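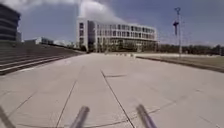 I have lived in Drolstead for 20 years and I have sat down on a public bench maybe a handful of times in the last five of them. I like sitting. The benches went away, one renovation at a time, and I think the city should put them back.

The bus shelter on Larov Street was the first one I noticed. It used to have a full bench, the slatted kind, wide enough for three people and their bags. When the shelter was replaced, the bench became a sloped bar at hip height. You can lean on it. You can't rest on it, and a person under five feet tall can't use it at all. My neighbor, who is 76, takes the number 30 bus to her dialysis appointments. She now brings a folding stool from a camping store and carries it with her on and off the bus.

Next was the post office. Two benches inside the front door were taken out when the lobby was repainted, and they never came back. I asked at the counter and the clerk said she missed them too, she used to eat lunch there.

Then the library steps, the strip of grass behind the pharmacy, the corner by the old Zodden shoe store. I could go on but the list would only mean something to people who live here.

The usual explanation is that benches attract the wrong people. This is said at public meetings in various polite forms. Someone talks about loitering, someone else talks about safety, and the word "homeless" comes up near the end if it comes up at all. I want to take the argument seriously, since the people who make it are mostly not cruel and some of them have had bad experiences. A man I know who runs a dry cleaner had someone sleeping outside his door for most of a winter. He called the city many times. In the end the bench was removed and the man who had been sleeping on it slept on the ground, in the next doorway over, and the dry cleaner told me he felt worse about it than before.

That is my first objection. Taking out a bench doesn't house anybody. It moves a person a short distance and makes them less comfortable when they get there. If a town has people sleeping outside, it has a housing problem and probably a health care problem, and both of those cost real money. A bench removal costs very little, so it gets done, and it shows up in a report as something accomplished.

My second objection is that the cost falls on everybody else. A bench is used all day by people who would never come to a meeting to defend it. They are waiting for a ride. They have a stone in their shoe. They are eight months pregnant, or they are 34 and had knee surgery and don't look like someone who needs to sit, or they bought too many groceries. A parent needs to put a coat on a child who doesn't want it. None of these people think of themselves as bench users. They only notice when there isn't one.

Nesma Amrani, a physical therapist in town, told me she asks new patients how far they can walk, and then asks where they could stop along the way. For a lot of older people the second answer decides the first. Someone who can manage two blocks can manage six if there is a place to stop every two blocks. Without it, they drive, or get driven, or stay home. She has started planning walking routes for patients around private places to sit: the low wall outside the credit union, a friendly barber, the chairs at the garden center. I was surprised by how much of her work this takes up.

I have heard it said that people can go to a cafe if they want to sit. We have good ones. I like Fahmy, where the coffee is decent and they leave you alone with it. But a cafe seat costs four dollars, and it is only open when it is open, and you can't leave after 90 seconds without feeling strange about it. Most sitting in public is very short. You sit down, your back stops hurting, you get up. I don't think that should be a purchase.

There is also the question of what else goes when the seats go. When I was growing up my grandfather spent part of every afternoon on a bench across from the hardware store. He wasn't doing anything in particular. He knew who was sick and whose truck wouldn't start, and if a kid was out of school when he shouldn't have been, my grandfather would say so to the kid and sometimes to the kid's mother. I didn't appreciate this as a kid. I think about it now when people in town complain that they don't know their neighbors anymore. They may be right, and there are a lot of causes, phones and long commutes and so on, but it's hard to get to know anyone while standing up and on your way somewhere.

Maintenance is a better argument against benches than loitering is, and I wish we talked about it more. Wood rots. Metal gets hot enough in July to burn the back of your legs. Bolts come loose. The parks department here is small, and every bench is one more item for people who are already behind on mowing. I don't have a clever answer to that. Benches cost money to keep, the same way streetlights and storm drains do, and we keep those because we decided a long time ago that a town has them. I'd put benches in the same part of the budget and stop treating them as decoration.

That word is part of the trouble, I think. Look at how benches are usually bought. A family makes a donation in memory of someone, a plaque is ordered, and the bench goes in a pretty place, facing a pond or a flower bed. I am glad those exist. I have sat on several. But nobody donates a bench for the long hill between the high school and the clinic, where there is nothing to look at except a retaining wall, and that hill is where a bench would get the most use. If seating depends on gifts, it ends up where the view is good.

What would I do instead? I'd start with the bus stops, all of them, with proper seats that have backs and at least one armrest. Armrests have a bad name because they are often put in the middle to keep people from lying down, but one at the end is a real help to anyone who has trouble standing up. After the bus stops I'd do the hills. After the hills I'd ask the physical therapists and the mail carriers, who know the town on foot better than the planners do. Shade matters too, though I would take a bench in the sun over no bench, and I'd say the same to anyone who wants to hold off until the trees are grown.

I would also leave the things that people already sit on alone. A few years ago the low wall around the courthouse lawn was fitted with small metal knobs to stop skateboarders. It did stop them – they moved to the bank – and it also stopped the lunch crowd, the people waiting on hearings, and the teenagers who used to wait there after school for someone to pick them up. The knobs are still on. They could be taken off in a morning with a grinder, and I'd consider that a good morning's work.

Some of my friends think this is a small subject to get worked up about. The schools need teachers and the water bill has gone up again. They're right that those are bigger. But I notice that the small subject never gets its turn either, and every time a sidewalk or a shelter or a lobby gets redone, the seats are the line that drops off the plan. No vote is taken on it. The drawings come back without them and the thing gets built.

So my request to the city is modest. When you redo something, put back at least as many seats as you took out. Write it down as a rule so it doesn't depend on who is in the room. The Larov Street shelter would be a fine place to begin, and my neighbor could leave the stool at home.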